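Re: [plidundale-craft] Washing fleece before the November sale

Rosalba Amato wrote:

> I have a bag of second-hand fleece tops to get ready for the Millby sale and some of them have gone flat and bobbly. Is it worth washing them again, or will that make it worse? I have a Ferri machine with a wool setting and a normal 40 setting. Also, does anybody still use the Pravska combs, or are they no good on synthetics?
>
> Rosalba

Hello Rosalba and all,

I would wash them once more, on the cool setting, inside out, and with half the soap you would normally use. The wool setting on the Ferri is fine but it spins slowly, so allow an extra night for drying. Don't use softener. It coats the fibres and the pile lies down even more.

Most of the flatness comes from tumble drying. Polyester fleece doesn't like heat, and once the tips have melted together there is no getting them back. If a top feels scratchy on the outside and soft on the inside, that is usually what has happened, and I would put it in the rag bag. We had 93 tops handed in last year and 4 of them were like that.

For the ordinary flat ones, dry them on a line or over a rail, then lay them out on something soft and brush while they are still very slightly damp. Short strokes, all in one direction, then back the other way.

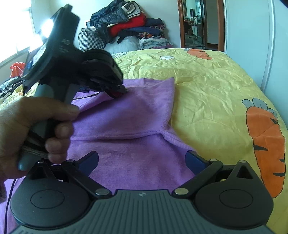
Purple fleece-like top on the yellow quilt.

On the combs: I have a Pravska and I only use it on knitted wool. The teeth are too close for fleece and they pull loops out at the seams. A soft pet brush does a better job. For bobbles I use a battery shaver with the guard on, and I keep well away from zips and cuffs.

Pricing was raised at the last meeting and I don't think it got into the notes. Adult tops stay as they were. Children's sizes go in the mixed boxes by the door. We took 254 pounds on clothing last time, and most of that was coats, so please don't spend hours on a top that will go for very little.

Two other things. The Millby hall has changed its keys, so anyone dropping bags off in the evening will need to ring me first. And I still have 800 paper labels left over, the kind with string. Please don't buy any more. I can bring a bundle to the next sewing evening if people tell me how many they want.

Rosalba, if your bag is a big one I can take half of it.

Regards,
Jean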